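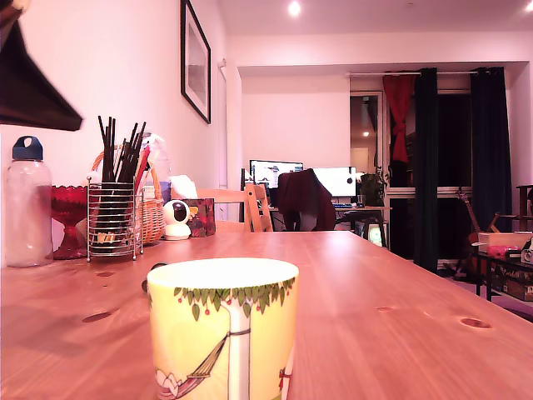
Knotty pine is pine lumber that still has its knots showing, and it's one of my favorite things to write about, so bear with me if I wander. A knot is what's left of a branch. The trunk grows outward year after year and wraps itself around the base of the limb, and when the log gets sawn into boards you see that limb in cross section as a dark round or oval spot. On a long table with an orange-brown finish the knots stand out beautifully, dark against all that warm color, even when the top is busy with a mug, a water bottle and a mesh holder full of black chopsticks. I like a table that gets used like that!

Fresh pine is pale, close to cream. Light and air deepen it over the years toward yellow and then amber, and oil-based varnishes push it further the same way. Stain can get you there in an afternoon (I've done it, and it came out blotchy, because pine drinks stain unevenly unless you put a conditioner on first).

Types of knots

Woodworkers sort knots into two main groups. A live knot, also called a tight or red knot, comes from a branch that was still growing when the trunk closed around it, so its fibers are joined to the wood next to it. A dead knot, or black knot, comes from a branch that had already died. It has a ring of bark around it sometimes, and it can shrink and drop right out of the board. I have a shelf with a hole in it for exactly that reason and I'm fond of the hole.

Use in tables

Pine is a softwood, and it dents. A dropped fork will leave a mark, and so will a kid with a ballpoint pen pressing through one sheet of paper. Some people hate this. My old shop teacher, Kalevi Räsänen, built tables for the Toivonen lunchroom and told us to wait a year before judging any pine top, when the first dents have company.

Knots are harder than the wood around them, so a much-sanded top can feel slightly bumpy, with the knots standing a hair proud. They also hold resin. Under light paint they bleed through as yellow-brown stains, and the usual cure is a coat of shellac-based primer over each one.

Care

Wipe it with a damp cloth and dry it right after. Coasters help with glasses and hot mugs, and felt pads go under anything with a rough base. For small dents in bare or oiled wood, lay a wet cloth over the spot and touch it with a warm iron, and the fibers will often swell back up. Varnished tops don't respond nearly as well, so I leave mine alone.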